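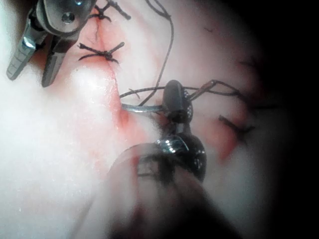
How far apart should simple interrupted stitches be?

My rule is to space them as far apart as each bite is deep into the edge. If you go in 5 mm from the seam, leave 5 mm before the next one, and adjust if you see gaping.

Okay, so spacing was my whole January. I've been practicing knots at the kitchen table after dinner, 30 minutes a night, and I finally finished the big spool of black thread I bought from Flurnow (1000 yards, which seemed ridiculous when it showed up and now I'm ordering another!). Dark thread on a pale surface is so much easier on my eyes. You can see the knot sit down, you can see the little tails splay out to either side, and you can see right away when one has gone crooked.

My tails are still all over the place. I cut them too short, get scared, then leave the next ones long enough to braid. The Tilla course notes want them even and I'm trying, I really am.

The other thing I fight with is slack. A big loop of loose thread wanders across everything while I'm setting up the next throw, and if I don't keep track of it I end up tying it into the stitch before. I've started pulling the long end well off to one side first, and it helps a lot.

Next up is the Iturra workbook, which has a chapter on running stitches. I peeked. It looks hard and I can't wait.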